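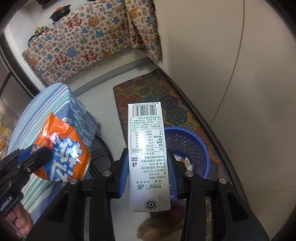 图1 灭菌乳纸盒标签面（盒体倒置）

站内搜索 请输入关键词 搜索

食品包装与标签 课程编号3310
第7讲 液态乳纸盒标签的判读与核算
讲义整理：Lindsay Rakena　校阅：Krešimir Vasić
版本日期：2024-02-14

7.1 本讲范围

本讲讨论预包装液态乳销售单元上的文字与数字信息，包括商品条码、营养成分表、产品标准代号、保质期和贮存提示。正面的图案设计与广告用语放在下一讲。纸盒的复合层结构、阻隔性能和热封强度已在上学期讲过，本讲只在涉及折叠端面时提到。

引用的标准如下，均以课程资料夹中的版本为准：
GB 7718 预包装食品标签通则
GB 28050 预包装食品营养标签通则
GB 25190 灭菌乳
GB 12904 商品条码 零售商品编码与条码表示

上课前应通读GB 28050正文及附录A。附录A给出营养素参考值（NRV），本讲全部百分比计算都以它为分母。

7.2 判读顺序

先找产品标准代号，再看其他项目。标准代号决定产品类别，类别决定后续数值与哪些限量比较。图1样品的产品信息栏中印有GB 25190，即按灭菌乳执行。若标准代号为GB 19645，则为巴氏杀菌乳；若为GB 25191，则为调制乳。三者的外包装可以十分接近，单凭盒型和配色无法区分。

标准代号确定后，核对保质期。图1样品标示为6个月，与灭菌乳常温流通的做法一致。巴氏杀菌乳的保质期通常以天计，需全程冷藏。如果标准代号与保质期的量级不相称，应先回头检查代号是否抄错。

保质期与生产日期须配合使用。生产日期多为喷码，位置常在盒顶或折叠端面，和印刷内容不在同一工序完成，记录时应单列一栏，并注明读取位置。只拍摄标签面时，该栏填“未读取”，不得根据采购日期倒推。

7.3 温度与时间提示

样品条码下方有一绿框小字区，配有三角形警示标记，其中出现2℃–6℃和24小时两项数值。常温灭菌乳标签上出现冷藏温度时，初学者容易误记为未开封时的贮存条件。判读时应把条件分成两组：

（a）未开封贮存条件，适用于保质期以内；
（b）开启后贮存条件，适用于盒体密封破坏之后。

冷藏温度加小时数的组合，在这类产品中一般属于（b）组。记录时应完整抄录原句，保留“开启后”“请于”“饮用”等限定词。只抄数字，后续整理者无法判断其归属。

灭菌乳能够常温保存，依据是商业无菌和包装完整性两个条件同时成立。GB 25190所称超高温灭菌乳，指在连续流动状态下加热到至少132℃并保持很短时间灭菌，再经无菌灌装等工序制成的液体产品。盒体开启后第二个条件失效，环境微生物进入，产品应按易腐食品处理，此时未开封的保质期不再适用。

7.4 营养成分表：数值归位

样品成分表中可读到的数值有305千焦、3.4 g、4.2 g、5.4 g、50 mg、120 mg，百分比一列有4%、6%、7%、2%、3%、15%。

强制标示内容为能量和四种核心营养素，顺序为能量、蛋白质、脂肪、碳水化合物、钠。其他营养素列在后面，乳制品最常见的是钙。按此顺序归位后，用NRV逐项验算。

项目　标示值　NRV　计算值　修约后
能量　305 kJ　8400 kJ　3.63%　4%
蛋白质　3.4 g　60 g　5.67%　6%
脂肪　4.2 g　60 g　7.00%　7%
碳水化合物　5.4 g　300 g　1.80%　2%
钠　50 mg　2000 mg　2.50%　3%
钙　120 mg　800 mg　15.00%　15%

六项修约结果与百分比一列相符，归位成立。钠一项的计算值恰在2.50%，按四舍五入进为3%。若有人用“四舍六入五成双”的规则算得2%，需在记录中写明所用规则。NRV%修约间隔为1，各营养素含量的修约间隔见GB 28050表1，其中能量为1 kJ，蛋白质、脂肪、碳水化合物为0.1 g，钠为1 mg。

7.5 能量核算

能量由产能营养素乘以折算系数后相加得到。系数为：蛋白质17 kJ/g，脂肪37 kJ/g，碳水化合物17 kJ/g。

3.4 × 17 = 57.8
4.2 × 37 = 155.4
5.4 × 17 = 91.8
合计 305.0 kJ

与标示值305千焦一致。脂肪对能量的贡献为155.4÷305，即51.0%，蛋白质为19.0%，碳水化合物为30.1%（各项分别修约，合计可不等于100%）。

核算值与标示值完全相等的情况并不总会出现。企业可能用未修约的检测均值计算能量，再对各项分别修约，两者相差几千焦属正常。差值较大时，按下列次序排查：抄录错误；单位误读，把千卡当作千焦；漏计膳食纤维、糖醇等其他产能成分；标签本身有误。Ladi Afolabi在去年9月的实验课上汇总过各组的差错记录，第一类占多数，其中又以3与8混淆最常见。

7.6 计量基准与份量换算

成分表的表头会注明“每100 mL”“每100 g”或“每份”。7.4和7.5的计算对任何基准都成立，但与产品标准比较时必须知道基准。GB 25190的理化指标以每100 g计，标签若以每100 mL计，应先用密度换算。全脂牛乳密度教学中取1.03 g/mL。

设样品以每100 mL计，则：
蛋白质 3.4 ÷ 1.03 = 3.30 g/100 g，限量为不低于2.9 g/100 g（牛乳）
脂肪 4.2 ÷ 1.03 = 4.08 g/100 g，限量为不低于3.1 g/100 g（仅适用于全脂灭菌乳）

两项均高于限量。应注意这是用标示值作的纸面比较，不能代替检测。

份量换算须从含量出发，不从百分比出发。仍设每100 mL，取一次饮用量250 mL：
能量 305 × 2.5 = 762.5 kJ，占NRV 9.08%，修约为9%
若直接用4% × 2.5，得10%

差异来自修约误差的放大。含量越低、原百分比越小的项目，相对误差越大。碳水化合物一项，由含量算得13.5 g，占4.5%，修约为5%；由百分比算得同为5%，属于巧合，不能作为方法正确的依据。

7.7 允许误差

标示值与实测值之间允许存在差异，方向因项目而异：
蛋白质、碳水化合物、钙：实测值不低于标示值的80%
能量、脂肪、钠：实测值不高于标示值的120%

代入样品，钙的实测下限为96 mg，蛋白质下限为2.72 g，脂肪上限为5.04 g，钠上限为60 mg，能量上限为366 kJ。上述范围以标示值所用基准为准。单侧限值的含义是，希望摄入较多的成分不应虚高，希望控制的成分不应虚低。

关于钙的含量声称，液体食品每100 mL达到NRV的15%时，满足“高钙”或“富含钙”的含量要求；达到7.5%时，满足“钙来源”的要求。120 mg恰为15%。是否作出声称由企业决定，标签面未见声称时，记录中不应自行添加。

7.8 商品条码

样品条码上方的数字为6 941704 423587，共13位，属EAN-13结构。盒体倒置时数字位于条的上方，正放时位于下方，抄录时一律按正放方向从左到右。前缀694落在690至699段内，该段由中国物品编码中心管理。前缀说明厂商识别代码的注册机构，与原料产地无关。

校验码计算：
奇数位（第1、3、5、7、9、11位）：6+4+7+4+2+5 = 28
偶数位（第2、4、6、8、10、12位）：9+1+0+4+3+8 = 25
25 × 3 = 75
28 + 75 = 103
大于103且为10的倍数的最小整数为110，110 − 103 = 7

末位为7，校验通过。单个数字抄错必然导致校验失败；相邻两位互换时，若两数之差为5，校验无法发现。手工抄录后仍需由第二人复读。

7.9 品牌标记与端面

品牌标记和生产者信息应分栏记录。样品标签面有绿色“新希望”标记，这一项填入品牌栏。生产者名称、地址和联系方式以产品信息文字为准，集团商标不能代替实际生产单位。委托加工时，还应同时记录委托方与受托方。

折叠端面有对角折痕和搭接翼片，印刷内容经过折叠后会变形或被遮挡。样品端面可见一个黑色圆形标记，由同心环和周围小字组成。无法辨读的文字只记形状、颜色和位置，不推测含义。小型码状方块同样如此，未用扫码设备读取时，记为“码状图形，未解码”。

7.10 实验记录要求

两人一组，时间40分钟。一人读取，一人记录，完成后交换复核。纸盒由Firdevs Işık统一编号发放，编号写在便签上，不得直接写在标签面。

记录表依次填写：样品编号、产品标准代号、保质期、贮存条件原文、成分表基准、各项含量与NRV%、能量核算差值、条码及校验结果、未能辨读的区域。拍照时标签面与镜头尽量平行，覆膜纸盒表面有光泽，灯光应从侧面给入，必要时换角度补拍。

数值栏不得涂改，更正时划单线并签名。空缺与零要分开：标签标“0”填0，标签未列该项填短横，看不清填“不可辨”。GB 28050规定了“0”界限值，例如每100 g或100 mL食品中脂肪不高于0.5 g时可标为0，因此标示为0不等于未检出。

电子表格提交给Kiran Solanki，文件名用组号加样品编号，原始照片与表格放在同一文件夹。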